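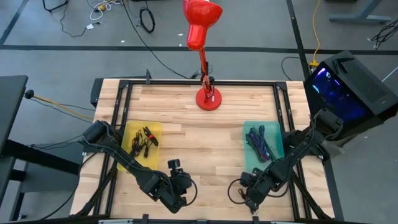
Dymphna asked this morning whether the keep-out rule covers cables on the floor or only people's feet. As written in the Selham sheet it covers feet. It should cover both, so the wording is changed as of this entry.

Notebook, June. Cell rules, second pass. Cable sorting task, two arms, two bins.

Start of session
Read the last entry before enabling anything. If it ends with an open fault, stop there and find whoever signed it. Both arms go to the rest pose before the bins are placed. Hands stay outside the rails while either arm is enabled, including at zero commanded speed. Mohandas disagrees on the zero speed case. His argument is that brakes are on. I have left the rule as it is -- brake state is not shown anywhere an operator would look.

Floor
Power leads should run outside the tape. Where one has to cross, it crosses once, at right angles, and gets covered. At present the yellow lead to the PC side does neither. Open item, mine. Loose coils behind the table go on a hook or back in the drawer. Scraps get picked up at changeover by whoever is handing over.

On the table
Yellow bin left, teal bin right, lamp at the far side against the rail. Nothing between the bins at start. Anything else on the wood voids the run and it is logged as void, not deleted. Run 133 was deleted in May and we lost the reason along with it.

Arm wiring
The loops at the grippers need slack for full wrist travel and no more. Check by jogging each wrist to both limits, slow, with a second person at the stop. If a loop touches the rail or the rim of a bin, re-clip and repeat. Beca wants this every session. I have put it down as every 7 sessions, plus any time a gripper has been off. To be settled.

Stop test
Press, confirm both arms drop out, reset, log the time. Last one on record is at run 467. The Conneely draft allows either operator to reset. We don't: the person who pressed it resets it.

Open
2 items. Yellow lead crossing (me). Wrist check interval (Beca and me, before the Undow sheet is printed). Selvaraj has the old sheets and will pull them from the wall once the new one is up.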